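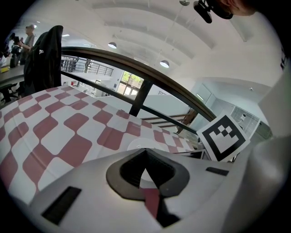 Getting the finger width out of a tilted tag

Most of this week went on one number: how far apart the two fingers of the gripper are at any given moment. The hand-held tool has no encoder on the fingers. Each finger carries a printed marker, the camera looks at both, and the width comes from the distance between them. That's the theory, and on the bench with the camera calibrated it works well enough that I'd stopped thinking about it.

I started thinking about it again when Sofia Barros replayed a batch of recordings through our policy training code (the package is called Halter, for reasons older than my time on it) and found the width signal full of small jumps. A typical jump lasted two frames. The fingers appeared to snap open by a few millimetres and then snap back. A person holding the trigger can't do that, so it had to be us.

What was wrong

There were two faults on top of each other, which is why it took so long.

The first was in the lens model. We use a very wide fisheye, and straight lines come out as arcs, especially towards the edges. The marker detector was being run on the raw picture, and only the corners it found were undistorted afterwards. That's quick and I still think it's the right choice, but the calibration file being loaded was the one for the old lens mount. In the middle of the picture the two files agree closely. Near the edge they don't, and the fingers live near the edge. So the wider the gripper opened, the more wrong the answer was.

The second was corner refinement. The detector has an option to refine each corner to less than a pixel, using a search window around the first guess. Our window was 10 pixels, which someone set when we were using larger markers. When a marker is tilted away from the camera its squares get narrow, and a window that size reaches past the black border into the pattern inside. The refined corner then gets pulled to the wrong edge. It doesn't happen on every frame, only when the tilt and the light line up badly, hence the jumps.

What I changed

The calibration file is now picked by the serial number stored with each recording. If there isn't a file for that serial number, the loader stops with an error. It used to fall back to a default and print a warning in the middle of a few hundred other lines, and I don't believe any of us ever read it.

The refinement window now depends on the size of the marker in the picture. I take the shortest side of the detected outline, divide by the number of cells across, and use half of that. It never goes below 2 pixels. This is four lines of code and I wish I had written it a year ago.

I also added a check on the solved pose. The markers are fixed to the fingers and the fingers run on a slide, so a marker can only be in a fairly thin slab of space in front of the camera. If the solved depth is outside that slab, the frame is dropped and the width is filled in from its neighbours. If more than ten frames in a row are dropped, the whole stretch is flagged and left out of training.

I thought about a filter over the top of everything, and Sofia was keen on one. I left it out for now. A smooth curve would have hidden both faults from us, and I'd like to see the raw numbers for a bit longer before we cover them up.

Results so far

I reran the 43 recordings Sofia had complained about. Before the changes, every one of them had at least one jump. After the calibration fix alone, the absolute width at full opening matched the callipers much better, but most of the jumps were still there. After the refinement fix, 22 recordings came out with no jumps at all. The rest have a few each, and nearly all of those are now caught by the slab check.

The ones that still get through have something in common. They're the frames where only one marker is visible and we guess the width by assuming the other finger mirrors it. That assumption is fine as long as the centre of the slide is where we think it is. On at least one of our grippers it isn't, because the fingers went back on slightly off centre after a repair. So there needs to be a per-gripper offset, and a short routine to measure it: open, close, open, close, with both markers in view. I have a rough version of that on a branch.

Things I haven't sorted

Blur. When the hand moves quickly the marker edges go soft and the detector gives up. A shorter exposure helps, at the cost of a darker and noisier picture indoors. I haven't found a setting I'm happy with.

Busy backgrounds. Anything printed with high-contrast squares gives the detector more candidate shapes to throw away. It does throw them away, and I've not seen a false marker yet, but the time per frame goes up noticeably. Masking the search to the two regions where the fingers can be should fix that. It would also speed up everything else, so it's next on my list.

Old data. Everything processed before the fix has the wrong width in it. The raw video is all kept, so it can be run again, and the machine is working through it over the weekend. The trained models that used the old numbers will have to be trained again too, and I've not yet told everyone which ones those are.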